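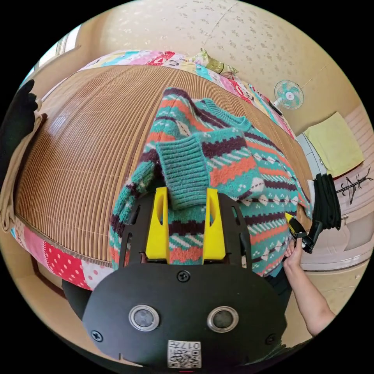 Hand-held grippers for a laundry folding project: buy two or hire?

gaete_shed
We're a small group trying to get a robot arm to fold jumpers, and step one is recording people doing it with a gripper in each hand. Daltine quoted us $644 per gripper. Monov is $556 but doesn't include the mounting plate. Everyone says you need a pair. Is that true or just good salesmanship? We've got 40 garments to get through and no real budget.

Posted by patchpanel
Get the pair. Knitwear needs two hands. Monov is fine.

Posted by Cernevon West
I'd be wary of both quotes. Ask what happens when a finger cracks, and what the spare costs, before you look at the colour brochure. Daltine gave me a price for the gripper and went very quiet about replacement fingers. We've bought 13 over one winter.

As for one or two, patchpanel is right, annoyingly. A thick sweater on a bed has to be held in one spot while you bring a sleeve across, and a single gripper just drags the lot.

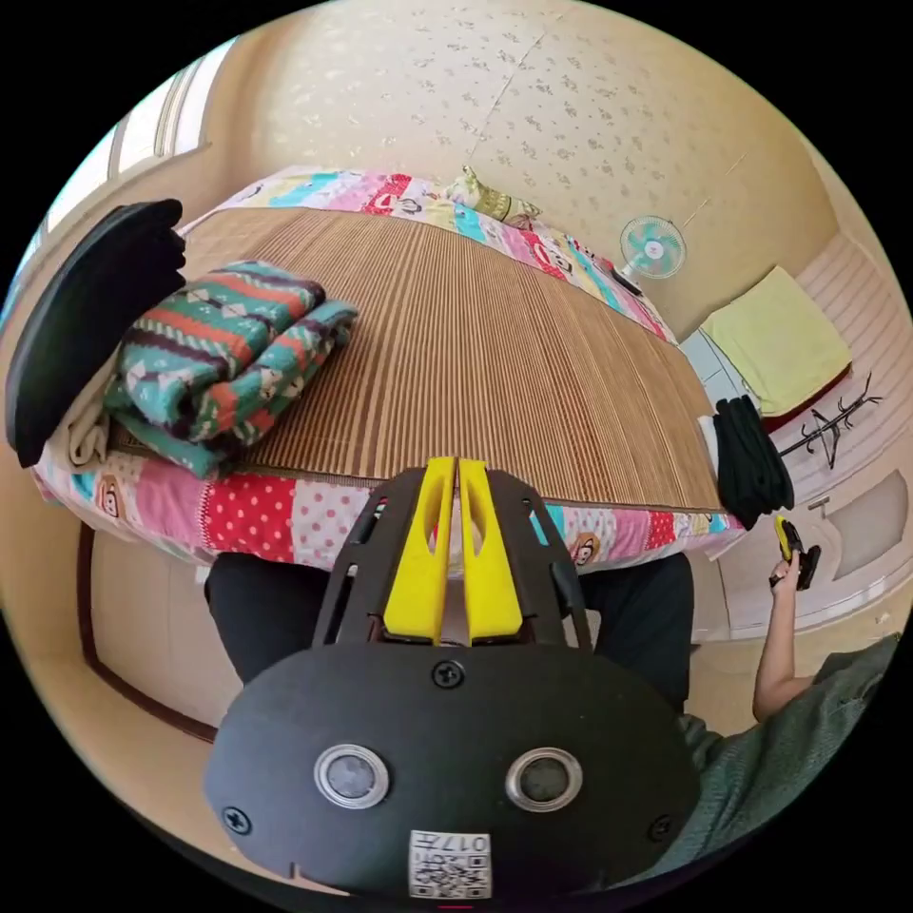 I'd still hire for a fortnight first. Use an ordinary bed in an ordinary room, with the real clutter left in, and see how many usable folds you get in a day. My guess is fewer than the sales rep told you. Budget for sore wrists too — these things get heavy by mid-afternoon and people slow down.

If the hire goes well, buy two of the same model. Mixing a Daltine and a Monov to save $88 is a false economy, and I say that as someone who tried it.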